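Pernville Clothing Swap – notes from the December planning meeting

Started at ten past seven, which is pretty good for us! I was taking notes again, so if I've got your words wrong, shout and I'll fix them before the next one. At the table were me, Latrice, Cường, Glykeria and Olga (Olga had to leave at eight). Apologies from the two Bindel Street folks, both down with the cold that's going around.

Last month's notes were read and agreed, with one change: the hangers are on loan from Peeters, we didn't buy them. Sorry, Peeters.

How the fall swap went

Glykeria had the tally. 362 pieces came in and 289 went home with somebody, so we had 73 left over, mostly single-season stuff and a lot of kids' pajamas. Everyone was happy with that. Latrice thought the coats went too fast and that people who came after lunch got a raw deal, and I agree with her – by two o'clock the coat rail was bare and I felt awful telling people so. We talked about holding half the coats back until one. Cường wasn't keen, he thinks people will just hang around and block the door. We'll try it once and see.
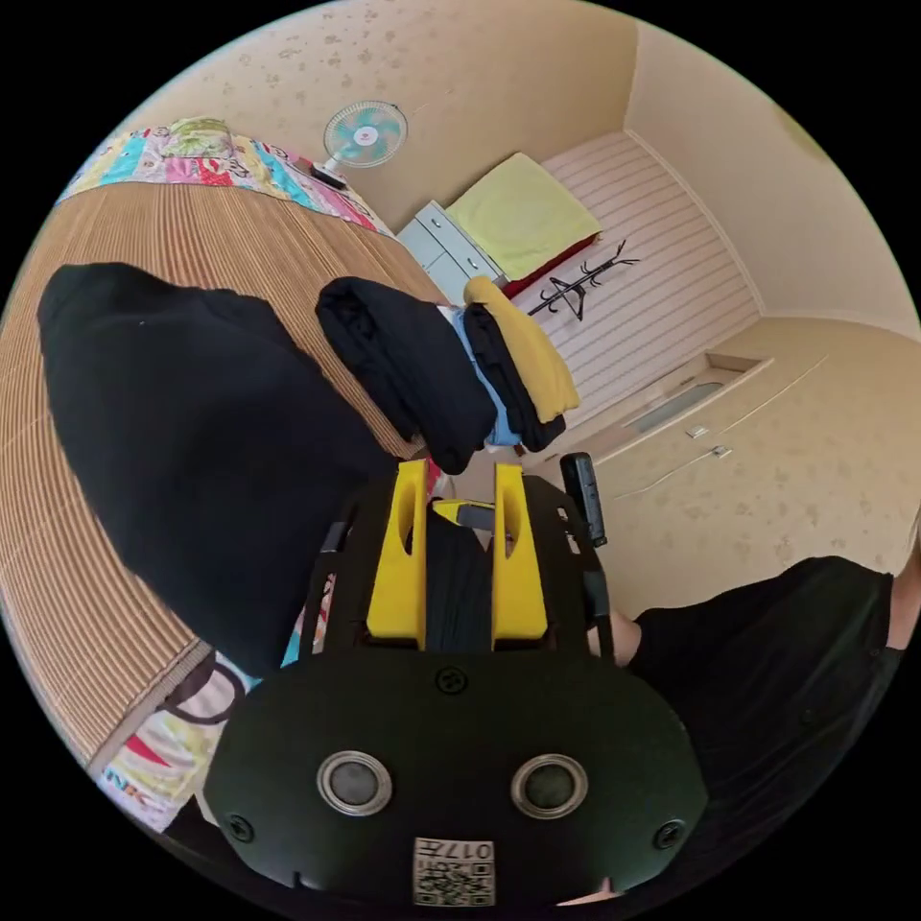
Benvinda Peixoto

Leftovers. The pajamas are going to the family center and the rest is in bags in my hallway, where I'd love it not to be by New Year. Olga can take four bags in her car. Cường will take the others if somebody helps him carry them down, because my stairs are horrible.

Money

We have $255 in the tin. The room at Noltmont Hall is going up a little in the new year, and Latrice is going to ask if we can have the old rate for one more season if we do our own sweeping up. We do it anyway! Olga wondered about charging a dollar at the door and we went back and forth on that for far too long. Glykeria was for it, Latrice very much against, I was somewhere in the middle. In the end we left it free with a jar by the door, same as now, but a bigger jar.

Flyers next. Cường priced 2000 and it's way more than we need, even if the price per sheet is lovely. He'll get a quote for a smaller run and bring it in January. Glykeria wants the start time bigger this time, and I'd like the word "clean" on there somewhere, as in please bring clean clothes. We had that moth business in spring and I don't want to go through it again.
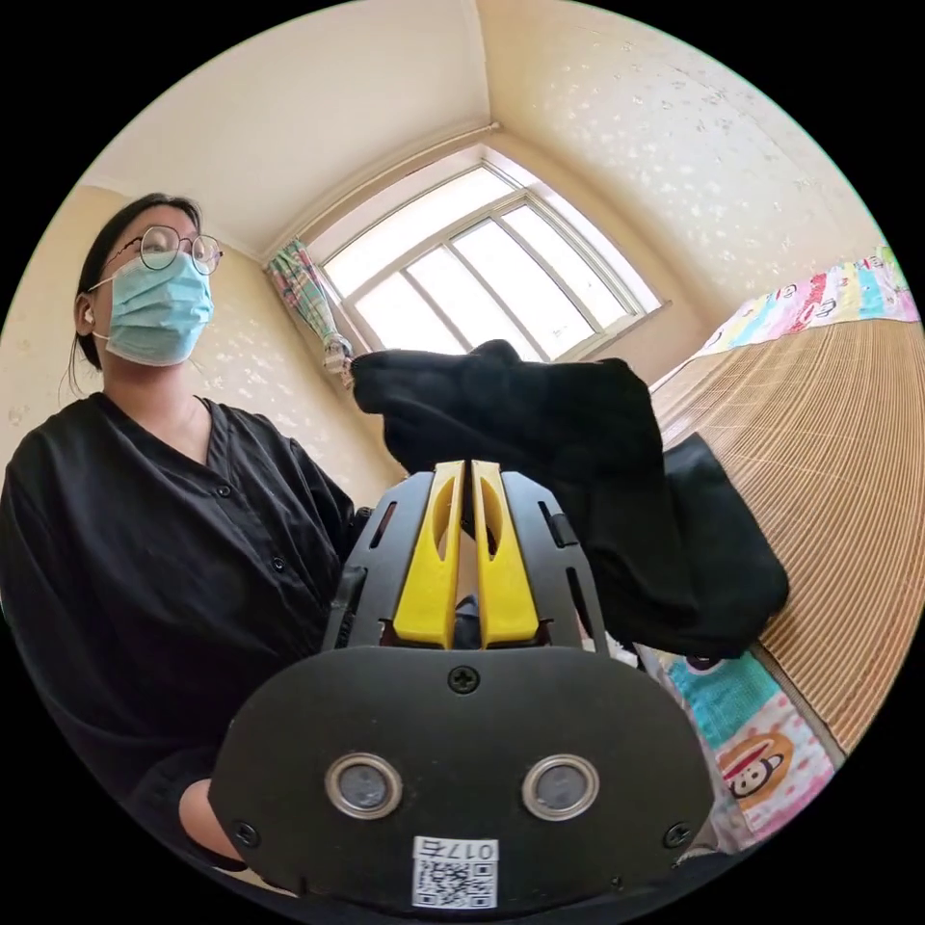

Then we got onto sorting, and this was the longest part of the evening. Latrice wants to drop the men's and women's rails and go by size only. I was unsure at first (sizes are all over the place, my own closet runs from a 6 to a 12 and it all fits me) but she'd seen it done that way at another swap and said people found things they would never have looked at. Glykeria asked who was going to measure everything with no label in it. Good question. We settled on small, medium, large and "hold it up and see," which made Cường laugh but he voted for it too.

Knitwear gets its own table from now on, laid flat, since it slides off the hangers and ends up on the floor. Olga offered to bring her two folding tables and a sheet to go over them. 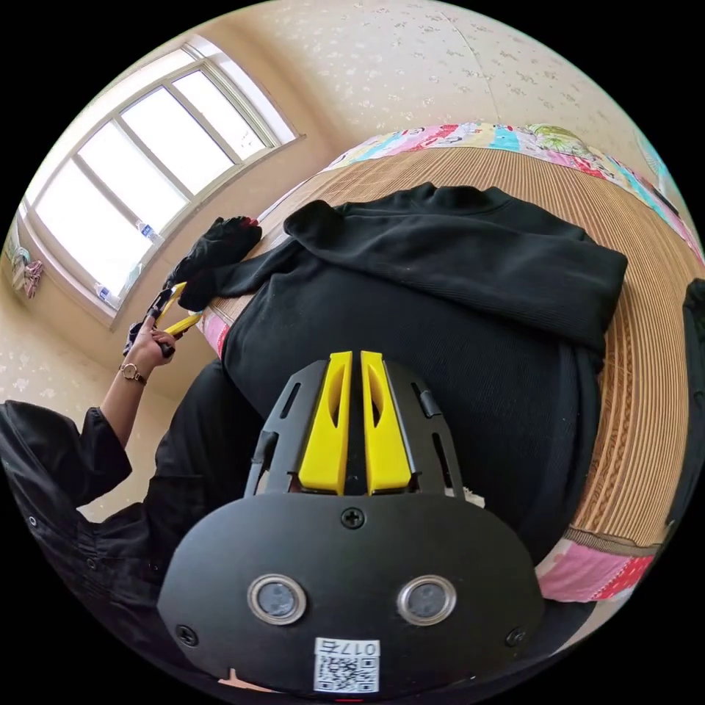

Black knit sweater, laid out flat.

Mending corner

Glykeria is happy to run it again but wants a second person, a better lamp and no zippers. Zippers ate her whole afternoon last time. Buttons, hems and small holes only. I said I'd sit with her for the first hour, I can sew a button on at least.

To do before January

Latrice – talk to Noltmont Hall about the rate
Cường – flyer quote, and the bags
Olga – folding tables, sheet, four bags
Glykeria – list of thread and needles we're short of
Me – bigger jar, and write to Peeters to say thank you for the hangers

Any other business: Cường asked if we could take shoes. We said not yet. Latrice brought the lemon cake and it was wonderful, recipe requested by all of us.

Finished at 8:40. Next meeting is in January at Glykeria's, same time, bring a mug.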